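Saturday, July 15, 2023

Slow start, two cups of tea, then I finally faced the white table in the back room at Nodstead. The black tray is empty at last, and I mean to keep it that way.

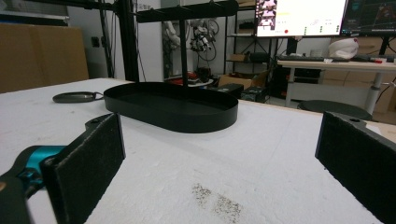
What to do about those dark specks on the white? Warm soapy water tomorrow, and a softer cloth than last time.

Zlatko rang in the middle of it all, so I pottered beside the tray while he talked — over 16 minutes on his tomatoes, bless him.
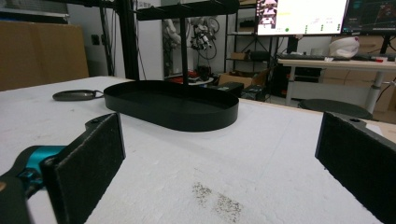 After lunch

Got to the little brown thing with the strap loop, my favourite colour of the lot. 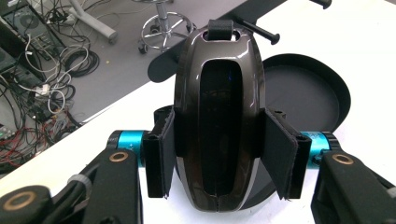 Glossy brown, strap at the top.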